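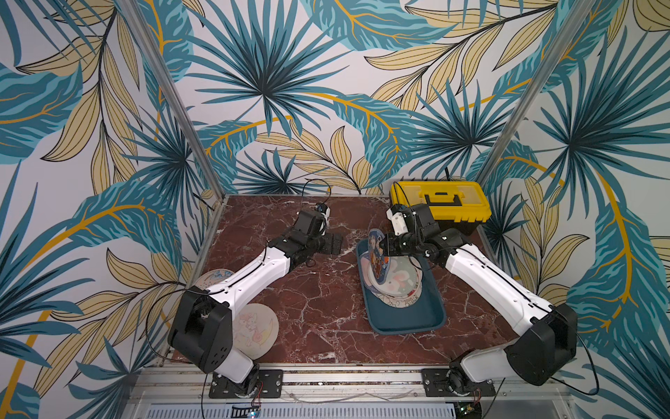 Leaf wallpaper, marble top

Which Pollar record should I start with?

posted by mossy_b

A mate played me one Pollar song in the car and I've been humming it ever since, but I don't know the title and he's no help at all. Slow drums, lots of echo, a woman singing very low. Is that from the Storier EP or the first album? I've got 2 gift vouchers to spend and I'd like it on vinyl.

Fredy Llanos

Sounds like "Liapis" to me, the last track on Storier. The vinyl came out in April on Zonositz and they only pressed 156, so you may have to go second-hand. I paid 66 quid for mine and I'd do it again!

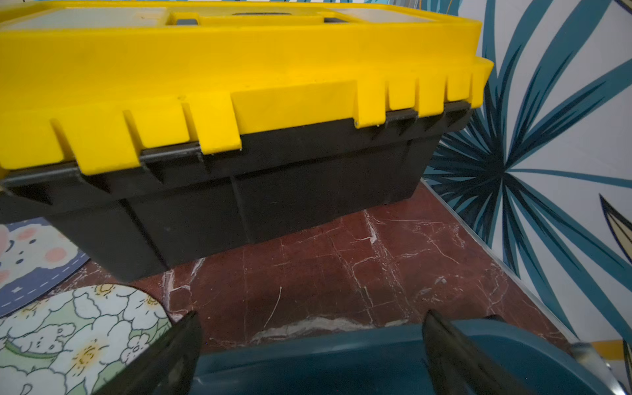 Pollar singles are easier to find than the EP, and most of them have a B-side you can't get elsewhere. I keep my sevens in a big plastic toolbox, the sort with a yellow lid and a black base – mine lives under the bed and gets a bit dusty and scuffed, but the records are fine. Start with the singles, then save up for Storier. The album is good too, though the second side drags.

dunnock

Album first. The EP is overrated and 100 people will tell you otherwise.
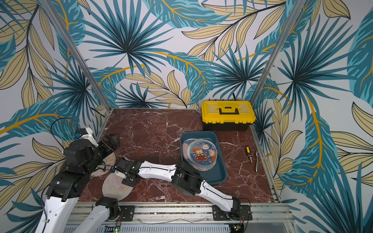
More threads like this

Does anyone have the Pollar lyrics sheet?
Zonositz postage – how long did yours take?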